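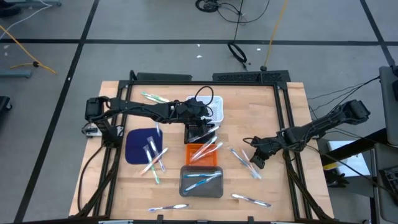

6 min read

Progress report to the Shenoy fund, second period
Project: Daria, a two-armed sorting cell for small wrapped goods
Prepared by Elżbieta Grabowska, Sostum

Daria is running again, and she is running better than she ever has! When I wrote the first report we had two arms that each worked fine alone and a table that shivered whenever they moved together. Since then we have rebuilt the mounting, rerouted most of the cables, replaced one joint and changed the way we start the cell in the morning. Most of your money this period went into the machine itself, so most of this report is about the machine. The software part is short and comes near the end.

The frame

The old setup had each arm clamped straight to the tabletop. It was quick to put together, and we learned a lot on it, but the clamps crept. A clamp that moves by the thickness of a fingernail at the base moves the gripper a good deal more at the far end of a stretched-out forearm, and we spent much of the winter chasing errors in the code that were really errors in the wood.

Now the arms sit over a pair of rails on each side, inside a black metal rectangle that goes all the way around the work area. Indrek Ramanauskas drew it and Povilas Vasiliauskas cut and assembled it in our own shop. We kept the butcher-block top. We talked about a metal plate, got a price, and went back to the wood, which is heavy, easy to drill and kind to anything that gets dropped on it.

The first version of the frame had no bracing at the near side, and it racked when both arms reached forward. Povilas added diagonal braces at both near corners and the shiver went away the same afternoon. We were so pleased that we ran the two arms at full speed for an hour just to watch. (We also found out that the fan in the control cabinet needed cleaning.)

The left elbow

You may remember from the first report that the left arm had a noise. It got worse through the early part of this period, a soft click at the elbow each time the forearm went from reaching up to reaching out. Deividas Navickas took the joint apart and found play in the gear stage, with some fine dark dust in the grease. He ordered a complete replacement joint from Jasano instead of trying to rebuild the old one. I agreed, and it's the largest single line in the parts budget.

Swapping it took him most of a Sunday, when the building was quiet and he could leave the arm lying in pieces on two benches. The mechanical part was easy. The connector was the slow part: the new joint has its plug on the other face, so the cable had to come around the outside, and the first route he tried pinched when the elbow was fully bent. The second route is longer and has been fine.

The old joint is in a labeled bag on the parts shelf. Saulius Rebane would like to open it up fully and measure the wear, and I would like him to have a day for that in the next period.

Cables

We had more stoppages from cables than from anything else, motors and cameras included. The trouble was at the wrists. If there isn't enough slack there, the wrist pulls on the connector at the end of its turn and the gripper drops out for a moment. If there's too much, the loop catches on whatever the arm is reaching over, and with open baskets on the table there is always something to catch on.

What we do now is leave one loop standing free at each wrist, sized with the wrist turned to its limit and then fixed on both sides of the joint. Indrek made a little gauge out of scrap so that anybody can set the loop to the same size after a repair. I love this gauge. It's a bent strip with two notches in it and it has saved us more time than anything we bought.

The floor is a different story. There is still cable lying coiled out behind the table, and we need to get it up into a tray. The power leads are long because we didn't know where the cell would end up when we bought them. Shorter ones are on the list.

The morning start

We now have a start routine that one person can do alone. It takes 30 minutes, including the wait for the arms to finish their homing. Povilas wrote it up and it hangs next to the cell. In short form it goes like this:

Walk around the table and check that nothing is leaning on the frame.
Push by hand on each arm base. If it moves at all, stop and tighten before powering up.
Check the bolts on the corner braces.
Look at both wrist loops and use the gauge if either one looks off.
Wipe the gripper fingers.
Power up, home the left arm, then the right.
Run the slow reach, both arms, out to the middle of the table and back.
Put out the containers and the mat.
Open the log and write your name in it.

The finger wipe deserves a word. Plastic wrap leaves a film on the fingers over a day of work, and a filmed finger slides on the next wrapper. Deividas noticed that grips went bad late in the day and came good again the next morning, after the cleaner we use on the tabletop had also, by luck, been used on the fingers. We tried it on purpose for a week and it held up, so it went into the routine.

The toothbrush job

Toothbrushes are our main test goods this period, and they are a wonderful pest. They are long and light, many of them come in clear wrap, and they cross over each other on the table. Put one in a bin that's shorter than it is and it leans on the rim with its end in the air, waiting to be knocked by the other arm.

We set the containers in a line down the middle of the table, where both arms can get at them. They are all different on purpose: a white perforated basket, a black basket, an orange bin and a gray see-through tray. The dark mat goes off to the left side. Each container has given us its own kind of trouble. The see-through tray confused the depth reading until Saulius changed how the height of the rim is stored, and the holes in the white basket did the same in a smaller way.

Our acceptance test for this period was 200 picks in a row with both arms active. We finished 171 of them without anyone touching the cell. Of the rest, 19 were slips on clear wrap, where the fingers closed and the brush slid out, and the others were placing errors, mostly a brush set down across a rim so that it fell outside. No stops came from the frame or from a wrist cable. For me that is the result of the period! Last time we couldn't have said which failures belonged to the machine and which to the software, and now we can.

Software, briefly

Saulius has the two arms sharing one reach plan, so that one waits when the other is over the middle of the line. The wait is longer than it needs to be. He kept it long while the new elbow was being run in and will shorten it step by step. The homing offsets are now saved with the date of the last repair beside them, after we once loaded the old elbow's numbers onto the new elbow and got a very strange wave out of the left arm.

Spending

We are inside the budget overall. Parts went over because of the joint, and travel came in under because the visit to Jasano was done as a video call. I'd like to move what is left of travel into parts, and I have sent the form for that separately. If you need it on the new template, let me know and I'll fill it in again.

Next period

Softer finger pads for clear wrap come first. We have samples of two materials and will test both on the right arm before changing the left. The cable tray goes in at the same time, while the cell is down anyway. Then the wear measurement on the old joint, and shorter waits between the arms.

We'd also like to buy one spare joint to keep on the shelf. Delivery was the longest part of the elbow repair, and the right arm is the same age as the left. It makes no noise so far, and Deividas listens to it every morning.

You are very welcome to come and see Daria in April. Mornings are best, from nine, once the start routine is done.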